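Home Kitchen Laundry Living Room Workshop Gadgets Ask Us

Planning a room for a pick-up robot: tips from trying the Helum room planner

A pick-up robot is a small arm with a two-fingered gripper, usually on wheels, that collects things off the floor and puts them where you tell it. A few are now offered for the home, and they are not cheap. Helum is a planning service that lets you build a plain copy of a room on your computer and send a simulated gripper round it before you spend anything. It is sold by Destdale as a download, with a paid add-on for checking more than one room.

I used it on our sitting room through September. What follows is part review and part tips, and a good many of the tips apply even if you never buy a robot.

Measure before you start

Measure the room at floor level, not at waist height. Skirting boards take more off the width than you expect, and an old house is seldom square. Write the sizes on a sketch as you go. Helum asks for each wall separately, so keep them in order, starting from the door and going clockwise.

Use a steel tape. Cloth ones stretch.

For furniture, take the widest part at the base and the widest part overall. A sofa with arms that flare outwards will need both. If it has legs, measure the gap underneath as well. Ours is 22 cm, and that figure turned out to matter more than any other I typed in.

Leave out what doesn't matter

The first time, I put in everything: lamps, plant pots, the magazine rack, the curtains. It took most of an evening and the program ran slowly afterwards. Start with the walls, the floor and the largest piece of seating. Run it like that. Then add the smaller things one at a time and run it again after each, so that when the arm gets stuck you know which item did it.

Pictures on the wall can stay in or come out. They make no difference to the arm, although they do help you remember which wall you are looking at.

Colours are worth five minutes. If every piece is left the same grey as the walls it is hard to judge where one stops and the next begins.

Running the gripper

There are two views, one from the ceiling and one from just behind the gripper. The ceiling view is better for planning a route. The gripper view is better for working out whether the fingers can get at something, and I used it far more.

Go slowly near furniture. The body of the gripper is a good deal wider than the gap between the fingers, and it is easy to watch the tips and forget the rest. With the blue seat against the left-hand wall, you need to bring the arm in from the open side of the floor and turn late.

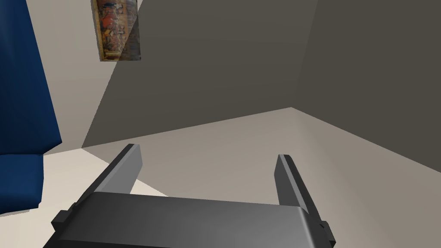
Corners are the next thing to try. Point the open fingers at the place where two walls meet and move forward a little at a time. If the body touches before the tips arrive, anything that rolls into that corner in real life will stay there until you fetch it yourself. The cure in our case was a low basket put across the worst corner.

Do the same along the front of each seat. Socks, pens and toy bricks collect there, and it is the strip most worth getting right.

What the planner does not tell you

Floors in Helum are perfectly smooth. It knows nothing about rugs, and a rug edge is just the sort of thing that stops small wheels. Tape down any loose corners with carpet tape, or take the rug up on the days the robot runs.

It has no idea of cables either. Run them along the skirting in clips, 4 to a metre, and keep them off the floor behind the television.

The light is even, too. Real rooms have glare in the late afternoon, and makers' own instructions tend to mention this somewhere near the back.

Cost and other options

The single-room version is fairly priced for what it does. I would not pay for the add-on unless you have stairs or split levels. Šimkus does a similar planner with a larger furniture library, but you have to be online to use it. Hinisix sells a printed kit of card cut-outs to lay on the real floor, and for a small, simple room that would do.

My main complaint about Helum is saving. It keeps only the last 2 layouts, so note down any sizes you want to go back to. The help pages are short and clear. Moving a wall after the furniture is in place shifts everything attached to it, and you will have to put each piece back by hand.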